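Leitner Opens Made-to-Measure Tabletop Workshop in Skusden
Pale tops for plain rooms, cut to fit the wall they stand against
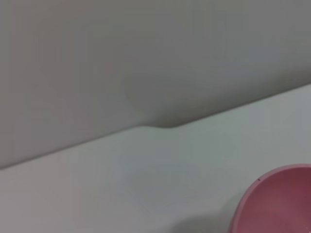 SKUSDEN — December 15, 2022 — After a good many months of planning, sweeping and repainting, Leitner is delighted to announce that its tabletop workshop is open to the public, and we would love for you to come by and see what we have been up to!

Our first collection is called Puna, and it grew out of something our customers kept telling us — that they wanted a light, quiet surface to work or eat at, one that would sit happily in a room they had already painted and didn't care to paint again. Puna tops come in 14 standard lengths, and if your wall is an odd one (so many of them are, especially in the older houses near the river) we will gladly cut to your own measurements at no extra charge.

The first run is limited to 300 tops. Roughly 200 have been set aside for households, with the rest going to small offices and classrooms that wrote to us over the summer. Legs and trestles are made by our neighbors at Soto and may be ordered at the same counter.

Orders are being taken now, and deliveries begin in February. We ask that you bring the length of your wall and, if you have it, a dab of your paint on a piece of card, so we can lay it beside the samples and talk it over together.

Press inquiries and requests for samples may be left at the workshop counter in Skusden during opening hours.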